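README for the Lollberg bedding set: house rules, how to read the folders, and what I'd do differently

Hello, and thanks for downloading this. I'm Kanokwan Suwannarat and I look after the bedding part of Lollberg, our collection of household jobs recorded with hand-held grippers. If you came for the kitchen part, that's Wostari, and it has its own README with its own (much stricter) rules about knives.

Most of what follows is about rules. I know, I know. But the people who write to me nearly always want to know what the operators were told to do, so I've put the whole lot in one place and tried to say which rules we kept to and which ones slipped.

Last tidied up in December 2019.

What's in the set

There are 62 sessions, each one a single visit to a single room. A session is split into takes, and a take is one go at one job: folding a sheet, pulling a cover straight, passing a cloth from one person to another, that sort of thing. Each take has its video, the record of how open the fingers were, and a short text note typed by the operator. Please do read the notes! Some are dull ("fine") and some will save you an afternoon.

Takes shorter than 2 seconds were thrown away by the import script. Everything else stayed in, bad takes included, with the word "poor" in the status column of the takes table.

Rules for gripping cloth

These are the rules as the operators had them, with my comments tacked on.

Close on the edge or a fold. Grabbing the middle of a sheet makes a little tent and then everything you do afterwards is about the tent. If the job starts with a flat cloth and there's no edge you can reach, the second person may lift one.

Close the tips fully before you lift. We had a long argument over this one. Tatau, who built the fingers for us, wanted operators to squeeze gently and let the cloth slide a bit, and I wanted a firm pinch every time so that the start of a lift would be easy to find in the record. I won, mostly. You'll find the softer style in the early sessions.

Keep the fingertips in sight. Cloth is a nuisance for this because it flops back over the lens the moment you stop concentrating. A pinch between the very tips, with the rest of the fabric going off to one side, is what we asked for.
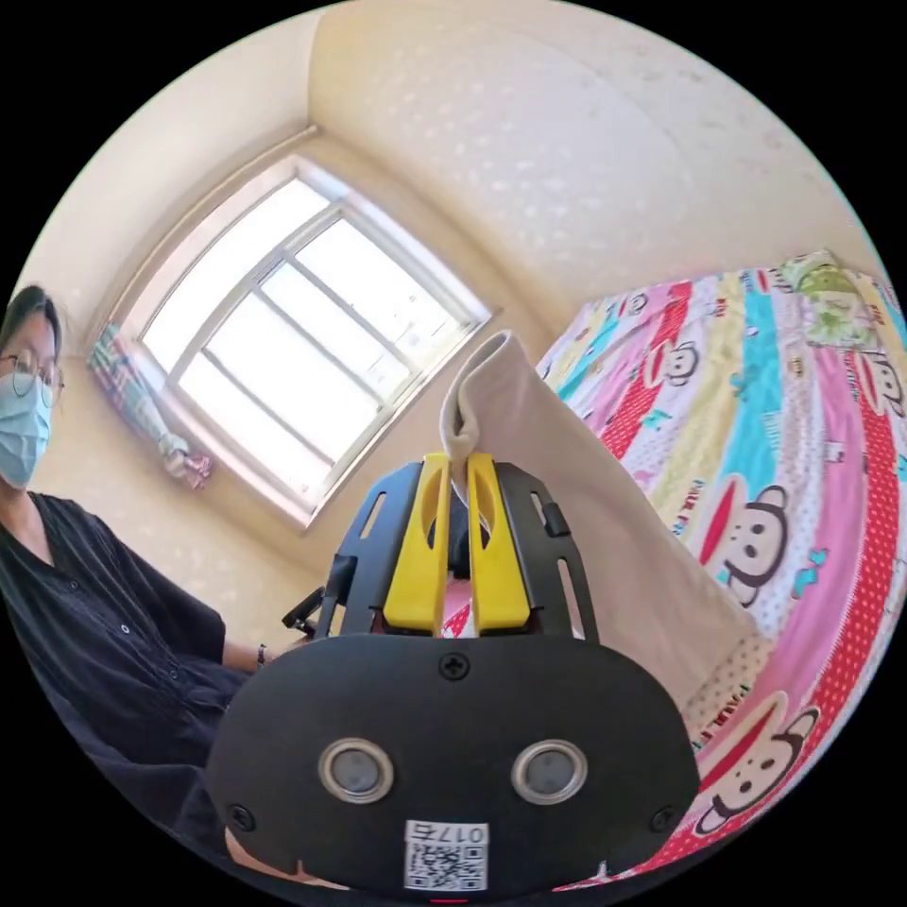
Rules for working with a second person

Sheets are big, and plenty of these jobs need two people: one with the gripper and one with bare hands. We call the second one the helper. The helper rules are these:

Stand where the operator can see you before the jaws close. No reaching in from behind.

Tie hair back. Long necklaces off, please, and loose scarves too. Watches and bracelets are all right so long as they sit close to the wrist.

The helper's fingers stay clear of the tips. When cloth is being handed over, the helper holds it well away from where the gripper is going to close, and lets go only when the operator says "mine". The word matters less than using the same one every time (one pair used "cheese" for a whole session and it worked perfectly well).

If the cloth comes up near the helper's face, the operator stops moving forward. The helper can move as much as they like. I'm fussy about this one and I'll stay fussy about it. A hand-held gripper is a lump of hard plastic on the end of somebody's arm, and a person looking over the top of a sheet can't see what's going on below it. Raise the cloth, pause, then carry on sideways or down.
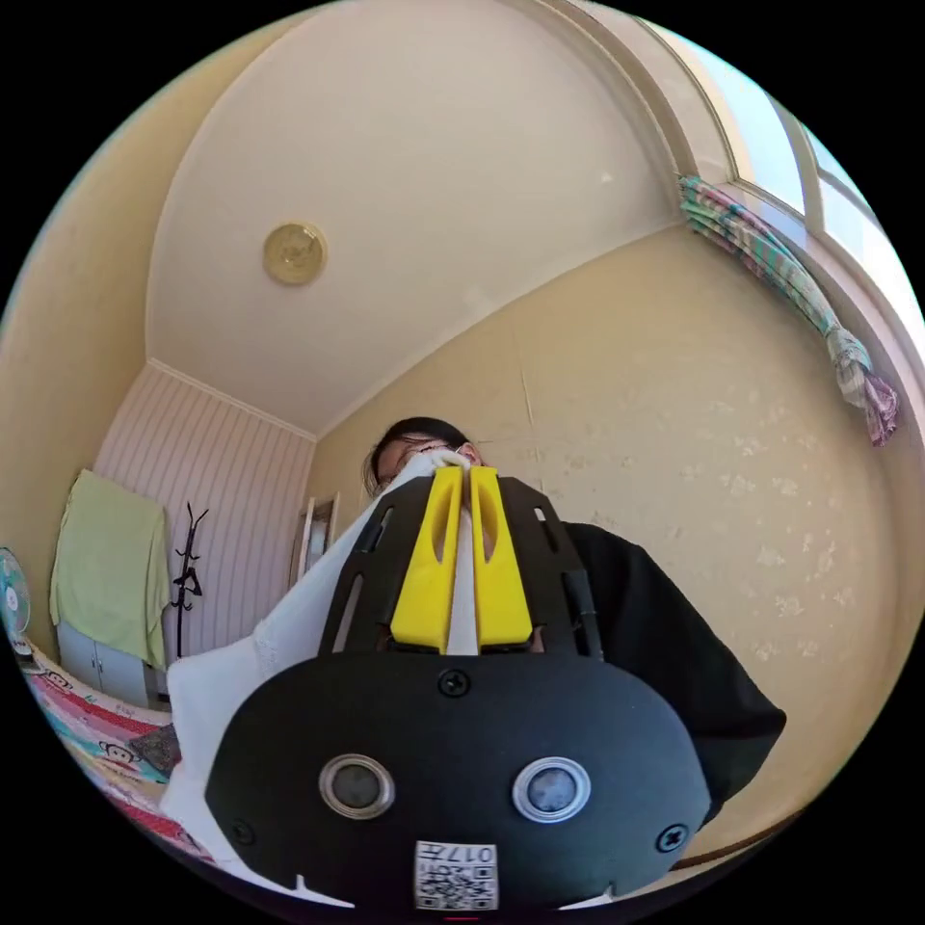
Rules for the room

We record in rooms people live in, so the first rule is to leave things as they are. Don't swap the sheets for plain ones. Don't take down curtains or clear the furniture to make the picture neater. I've had two requests to add a plain-bedding version and my answer is still no, sorry! Busy patterns are part of the job for anything that has to tell a sheet from the blanket under it. A pale cloth on top of stripes and cartoon faces is a lovely easy case, by the way. Two patterned layers together are the hard one, and I'd start your testing there if you're feeling brave.

Daylight is allowed. Operators were asked to do at least one take facing the window and one facing away, and to leave the exposure alone in between. You'll get washed-out panes in a fair number of the window takes. We haven't corrected them and I'd ask you not to "repair" them in any copy you pass on, at least not without saying so in your own notes.

Anything with a flex gets moved off the floor where people are walking. Rugs get rolled back if they slide. If a pet comes in, stop the take, and start a new one once it's gone.

Rules about people and their homes

Everyone who lives in the home signs the form, even if they're out for the day. Anyone helping signs a second one which covers their face and voice. We ask before each session whether they'd like to wear a mask or have their face blurred afterwards, and whatever they pick is what happens.

Letters, photographs of family, medicine and anything with an address on it gets turned over or put in a drawer before recording. That's the one exception to leaving the room as it is. If you spot something we missed, write to me with the session number and the take number and I'll pull it. Please don't post it anywhere while you wait.

Helpers can withdraw later on. When they do, the takes go and the numbering is left with a gap, so don't panic if your script finds a hole.

Rules for looking after the gripper

Check the screws on the housing before you set off, with a screwdriver and not with your eyes. Wipe the fingers with a dry cloth between rooms. Fluff builds up in the long slots and comes loose at silly moments.

Don't peel off or cover the code label. The import script reads it to work out which unit made the recording, and a session with no readable label goes into a pile that I have to sort by hand. It doesn't matter to the script which way up the label appears.

Change the finger pads after 1000 closes. The counter is in the handle menu. Several units went well past that in October, when the new pads from Kassab were late, and those sessions are marked "worn" in the takes table. I couldn't see much difference in the cloth jobs myself, but slippery fabrics might be another story and I'd be very glad to hear from anyone who checks.

Stop after 15 minutes and put it down. Arms get tired, tired arms wobble, and a wobbly operator starts cutting corners on the helper rules.

Where we slipped

The pause rule wasn't written down at the start. It was something we said to each other, and then new operators joined and hadn't heard it. It's on the printed sheet now.

The status column was filled in by whoever did the session, so one person's "poor" is another person's "fine". I've been through part of it again and the ones I checked have my initials beside them. Please don't use that column as a score for anything important.

We also never settled what to call a large pale cloth. Notes will say sheet, cover, throw or just "the white one". I left the operators' words alone and added a plainer column next to them, where they're all "cloth, large". It's clumsy but it searches nicely.

Using and changing this set

You can use it for research and teaching. If you copy the rules for your own recordings, go ahead, change whatever doesn't suit you, and tell people which ones you changed. The helper rules are the part I'd ask you to keep whole.

Corrections are best sent through the issues page. Put the session number first, then the take, then what's wrong with it. I read them in batches, so a week's silence only means I haven't got to yours yet.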